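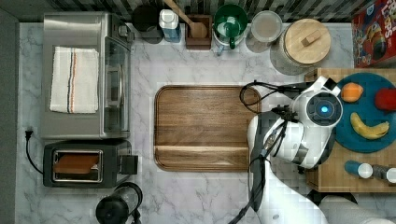 Fig. 1. Arm at the kitchen counter, plate and small bottles within reach.

Search this course Search

Unit 7: Buying and budgeting a bench arm
Handout, read before Monday. Instructor: Khadija Slaoui

Where we left off. Groups had picked a task (kitchen, lab bench, parcel sort) and written the one-paragraph need statement. Now money. Most of you went straight to the arm price last time and stopped there. Don't.

1. Start from the task, not the catalog

Write down what the arm has to pick up, where from, where to. Heaviest item. Widest item. Slipperiest item. Then reach: measure from where the base will be bolted to the far corner of the work area, and do it with a tape, not off the floor plan. For a kitchen counter the far corner is usually against the backsplash, behind a row of jars. That's the number you spec to.

Fruit on a plate is an easy start. Small bottles on their sides are harder, they roll. A full glass canister is a payload question and a breakage question both. Put every item in the table, with weight, even the towel.

2. What goes in the budget

Arm. Controller if seperate. Gripper (see 3). Mount or stand. Cables and cable management, which people forget, a loop hanging off the arm will catch on something by week two. Cameras. Computer. Safety stop. Shipping, both ways if it's a loan. Training days. Spare fingers. Props and the furniture they sit on.

Props are real money over a year. Buy duplicates at the start, same brand same size, otherwise halfway thru your tests the cereal box changes shape and your numbers don't compare. Soft goods too.

Contingency: 20 percent of the hardware subtotal, own line. Do not hide it inside the arm price, the reviewer will find it and then trust nothing else on the sheet.

3. Grippers

Quote at least two types. Two-finger parallel is the default and for most of your need statements it is enough. Things to ask the vendor:
- max opening vs your widest item
- finger length, can it get down into a box with low walls without the body hitting the rim
- are fingertips sold alone or only as a set
- what happens on power loss, does it hold or drop

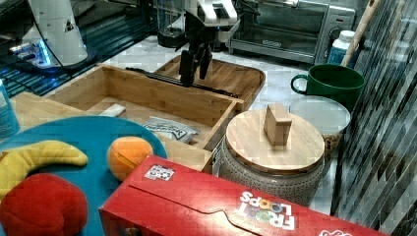 Lead times are the other thing. Fingertips wear and you want them on the shelf already. In the Tatitz case (packet, p. 14) the group had the arm up and running in December and then sat waiting on one set of tips. Whole line item was tiny. Cost them a semester.

4. Comparing quotes

Three quotes in the packet: Dulton, Flongate, El-Sayed. Read them for scope first, price second.

Dulton: cheapest arm. No mount, no training, gripper "available". Add those back in before you compare anything.
Flongate: bundle. Gripper and stand included, 7 days on site support. Service contract starts at delivery, not at commissioning, so if your room isn't ready you are paying for support on a crate.
El-Sayed: lease. Low monthly, looks great in year one. Do it over the full term and include the return fee. Also check who pays if the gripper is damaged, it's on the back page.

Put all three on the same sheet, same rows, same term. Blank cell = ask the vendor. Blank does not mean zero.

5. Room and utilities

Outlets, and which circuit. Toaster oven, toaster, and kettle on the same run as a controller is asking for a trip. If appliances are only props leave them unplugged and say so in the plan. Countertop: can it be drilled? Stone, probably not, so budget a free standing mount and the floor space it takes. Door width for delivery. Where does the operator stand, and is the stop button reachable from there.

Glossy tile and glass are trouble for some depth cameras. Ask for a demo on your own surfaces before you sign, most vendors will do it if you ask before the PO and not after. 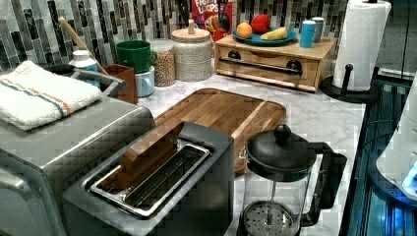 6. Staffing and reset time

Reset = putting everything back between runs. Everyone leaves this out. If you plan 256 runs, somebody puts the plate, the fruit and the mugs back 256 times. Time yourself doing it with your own layout, multiply, put it in as labor at the student rate. In a lot of plans this comes out bigger then the gripper.

A fixed layout sheet helps. Tape marks on the counter, one printed photo per layout. Cheap.

7. Phasing

Phase 1: arm, one gripper, mount, stop, props. Get one task running.
Phase 2: second gripper, more cameras, drawers and containers.
Phase 3: second arm, only if phase 1 numbers support it.

Ask for approval of all the phases, funding for the first. Give the go/no-go measure for each in one sentence.

Due Monday: one page budget, comparison sheet, list of open vendor questions. Bring it printed. Groups without a prop table will be sent back to section 1.

Still to come: depreciation, insurance, what to do with the arm at end of project.

Last updated: December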